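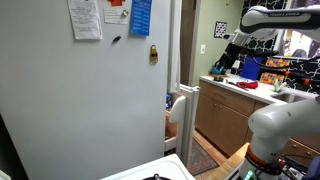 Pre-run checklist, home kitchen site, Plallik drawer study
Filled in before the October block. Comments follow each item.

1. Base and mounting
Arm base tight on the wooden surface, no rocking by hand. OK.
Comment: Recheck after every 42 episodes.

2. Status light
Green at the base before the operator takes over. OK.

3. Cables
Clear of the elbow through the full reach. PASS WITH NOTE.
Comment: The black cables hang near the base and along the arm. Add one tie at the base – leave slack for the wrist.

4. Gripper
Fingers close evenly, pads clean. OK.

5. Freezer drawer
Opens and closes by hand without sticking. OK.
Comment: Cardboard box stays inside for all drawer episodes. The Prokolo baseline was run with an empty drawer and its scores can't be compared with ours.

6. Refrigerator door
Papers and magnets left as the household has them. OK.
Comment: Do not tidy. With the door cleared, the Bawa policy reached the drawer in 61 of the test runs. With the papers up it dropped to 28. Same number of runs both times. We want the cluttered result.

7. Stovetop
All burners off and cold, checked by hand. OK.

8. Counter
Red cloth and small bottle kept out of the arm's path. FIX.
Comment: Bottle is too close to the sink for the wide swing. Move it back and log the new position.

9. Floor
Rug flat, no one standing on it during motion. OK.

10. Logging
Clostico recorder running, disk space for 2,000 episodes. OK.

11. Emergency stop
Pressed once, arm halts, reset. OK.

Result: cleared to run once items 3 and 8 are closed.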